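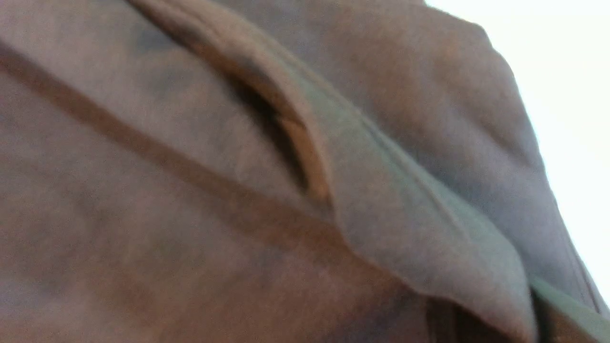

1/ Thread count, fabric weight, "buttery soft": a few notes from someone who has bought too many blankets and read too many product pages. Long one, sorry.

2/ Start with the 1000 thread count sheet set for 30 bucks. You know the one. It's in your feed right now. Ask yourself how many threads fit in an inch of cloth before there's no room for more. The usual trick is to take a yarn twisted out of several thin strands and count every strand. The cloth doesn't change, only the number on the bag.

3/ I sleep on 400s. They're fine. Before that I had sheets with no number on the label at all and those were fine too, until the elastic gave up.

4/ Now blankets. Branell sells one they call "cloud grade" fleece. I wrote and asked what the grades were. Got a reply 11 days later saying cloud grade is their softest grade. OK. What are the others? Still waiting on that one.

5/ Everything is soft in the store. Most brushed fabric is at its best the day you buy it. What I want to know is how it feels in January after a whole fall of washing, and I have yet to see a product page with a photo of that.

6/ Reviews won't help you much. Go read the five-star ones on the Godstead throw. "Just arrived, so cozy!" "Haven't used it yet but it feels great!" Half of these people are reviewing the act of opening a bag.

7/ The three-star reviews are where I spend my time. Somebody who has owned the thing for two winters and is mildly annoyed will tell you about the pilling, the hem, and the lint on the black couch.

8/ "Anti-pill." Pills compared to what? Mine is anti-pill and it pilled along the edge where my feet go. Maybe the middle is anti-pill.

9/ Weight is the number I'd like to see. Grams per square meter, or ounces per yard, I don't care which. Pornden does print it on the tag, small, on the back, under the washing symbols. Credit to them. Their colors are still named after desserts.

10/ Speaking of colors. Don't trust any color name with two nouns in it. "Heather fog." "Mushroom rose." Put it under a kitchen light and then by a window and you've got two different blankets. Order a swatch if they'll send one.

11/ Someone is going to ask about fabric softener, so: I quit using it on fleece and towels. It leaves a coating, the towels stopped drying me, and the fleece felt kind of greasy. Cold wash, low dryer, done. You may love the stuff. It's your laundry.

12/ And wool people, I hear you. I own one wool blanket. It's warm, it itches, and the dog is not allowed near it.

13/ The Talukder one gets recommended to me constantly, usually by accounts that also have a discount code. Could be a great blanket! But I'd like to hear it from one person who paid full price.

14/ What I do in a store now: turn the blanket over and look at the back, pull at the hem stitching, rub one spot with my thumb for a good while and see if fuzz comes up. Hold a single layer up to the light. You'll get some looks.

15/ If yours has made it through a few years of real use, reply with the brand and how you wash it. No codes please. I'm muting codes.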